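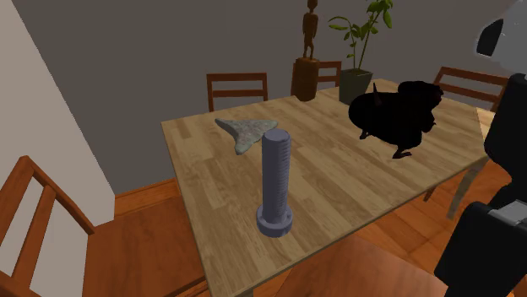 Grasp fault review - notes from Friday

Present: Heiðrún Ingvarsson (chair), Maja Jakubowski (notes), Nadine, Tesfamariam, Neda
Away: Nivard

1. What went wrong

Neda played back run 32 of the tabletop batch in the simulator. The planner sent the arm down on the big bolt, the fingers reported a full close, and the force limit never tripped. The log has the wrist still pushing toward the table 34 steps later. On real hardware that's a bent finger or worse, so we are treating it as a safety matter. Great catch by Neda, who was only looking for a timing bug!

2. Cause

Tesfamariam traced it to the contact filter, which drops any force reading that arrives in the same step as a close command. Nadine reran the batch with the filter off and the stop fired every time, all 30 runs. Big cheer in the room.
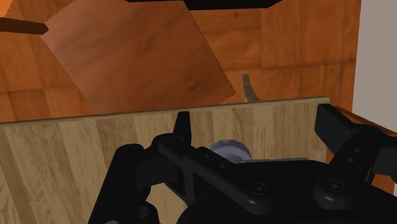

The stop logic also leans too much on the wrist camera, Heiðrún said. With the gripper down over the table, the palm housing hides the lower part of the round bluish-gray object between the fingers, and the vision check needs a full outline before it will call a halt. Agreed that force gets the last word from now on. Maja loved this - it makes the code shorter too.

3. Actions

Tesfamariam: rewrite the filter, keep the old one behind a switch.
Nadine: 100 fresh runs on the new filter, bolt and statue both.
Neda: add run 32 to the nightly tests.
Heiðrún: no transfer to the real arm until Nadine's runs are in. Will tell Nivard.

Next meeting same time, 10 a.m.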